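4.2 Threshold practices in the office sample

Respondents at both sites were asked to list small acts which they carried out at work and which they would feel uneasy about leaving out. The question avoided the words 'superstition' and 'luck', as the pilot interviews at Hodden had shown that most people deny being superstitious before going on to describe a practice that others would call exactly that. Of the 176 diaries returned, the largest group of entries concerned touching wood, followed by entries about doors, thresholds and the order in which things are opened or closed.

Touching wood was reported in connection with spoken statements about the future: a contract that was expected to be signed, a child's recovery, a train that had so far been on time. The act followed the statement closely, and several respondents wrote that a delay of more than a few seconds made it worthless. Views on what counts as wood differed. Some diarists accepted any surface that looked like wood, while others left their desk to find a material they trusted.
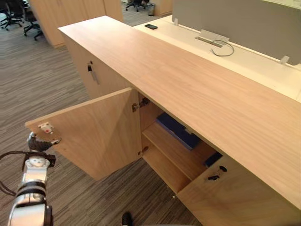 Figure 4a. Office cabinet with one door open.

Door practices were more private. They were seldom spoken of to colleagues and were often first noticed by the diarist in the course of keeping the diary. A typical entry describes closing a cupboard fully before answering a telephone call that might bring bad news. Another describes leaving a drawer slightly open during a job interview 'so that something could come in'. We treat the two as variants of one idea, in which an open or closed container stands for an outcome that is not yet settled. The same idea is well known from birth and death customs, where locks were undone and lids lifted to ease a passage.

Foot practices formed a smaller group. They included stepping over a carpet join, entering a meeting room right foot first, and standing still while a result was read out. At Nandthorpe these were reported mainly by staff who had played team sports – a link also suggested in the interviews, although the numbers are too small to test. 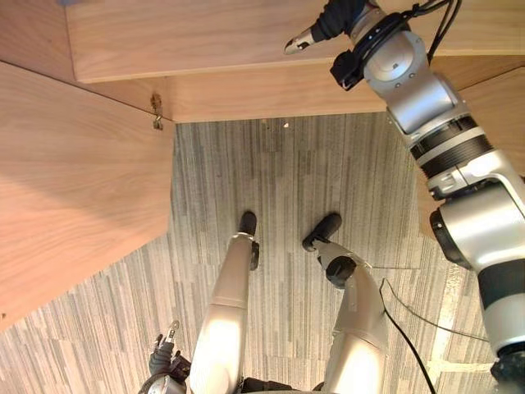

Figure 4b. Feet on striped carpet, beside a desk.

The age of the respondent had little bearing on whether a practice was reported, but it did affect the account given of its origin. Older diarists named a relative from whom the act had been learned. Younger diarists more often claimed to have made it up, even where the act matched a recorded custom closely. Coding was carried out by 2 readers working apart, and disagreements were settled by discussion. The most frequent disagreement was over whether an act was a habit of tidiness or a protective measure, and the diaries did not always allow the two to be separated.

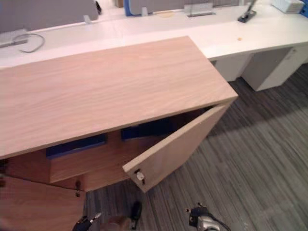 Salamatu Okoro objected, on reading a draft of this section, that the distinction may matter more to the coder than to the person closing the cupboard, and that a practice can serve tidiness on one day and protection on the next. We accept the point. The categories in this section should be read as descriptions of single diary entries, and no claim is made about the settled beliefs of those who wrote them.

One further group, gestures of the hand, was large enough to be treated separately. Crossed fingers were the best known of these but by no means the most common.
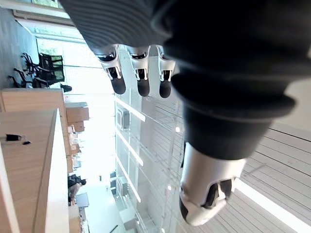 4.3 Gestures of the hand

Hand gestures were usually hidden, either in a pocket or below the level of the desk. Diarists gave two reasons for this: fear of ridicule, and a belief that a gesture seen by others loses its force. The second reason was given more often at Hodden. Pressing the thumb inside the closed fist was recorded at both sites, and was described by those who used it as a way of holding on to good fortune until a decision had been made.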